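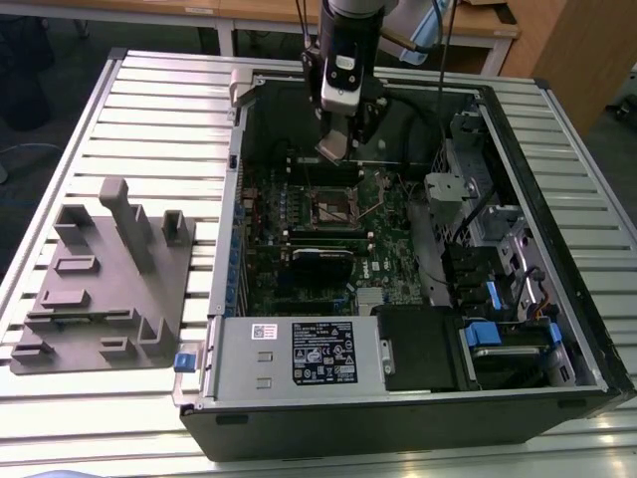

A desktop tower on its side with the side panel removed.

Second Life for Office Towers

Most office desktops are retired on a schedule. The lease ends, the support contract lapses, and a pallet of working machines leaves the building. Aswood, a refurbisher in the port district of Nygård, takes in 300 of them in a typical month and resells the larger share to schools and small clinics.

Intake is mostly paperwork. Each tower gets a tag, a weight and a grade from 1 to 5. Grade 1 is resold with a clean and a new drive. Grade 5 goes to materials recovery. The grades between them depend on the price of used memory, and the cutoff is reviewed every Sunday night before the sheets are printed.

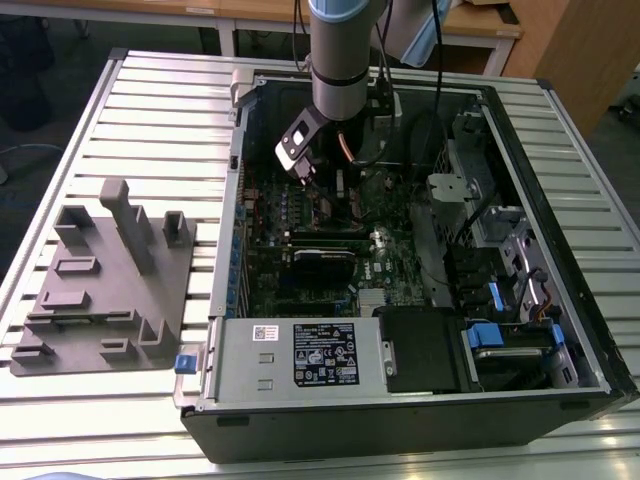
Photo: Plutik

Drives are the slow part. A full overwrite of an older disk takes about 3 hours, and a disk that reports a read error is pulled and shredded. The shop logs the serial number, the method and the result, and the seller receives a copy. Buyers rarely ask for the log. Auditors do.

Power supplies are load-tested before resale. Fans are replaced by age, with no attempt to judge them by ear. Coin cells on the board are swapped in every unit — a flat one resets the clock, and the unit comes back under warranty.

Tracking runs on Galtotard, an inventory package written for auto parts. It handles batches well and single units badly. Batch 1012, a mixed lot from an insurance office, took most of October to close for that reason.

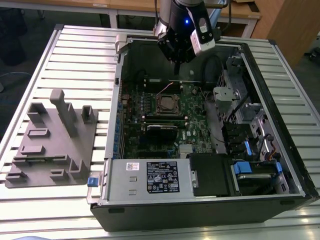 Does deleting files before handing in a computer protect the data?
Deleting removes the directory entry and leaves most of the contents on the disk until they are overwritten. Ask for a wipe record that lists the drive's serial number.

Resale margins are thin on older units. Shipping is charged by weight, and a full-size steel tower can cost more to move than its processor will bring.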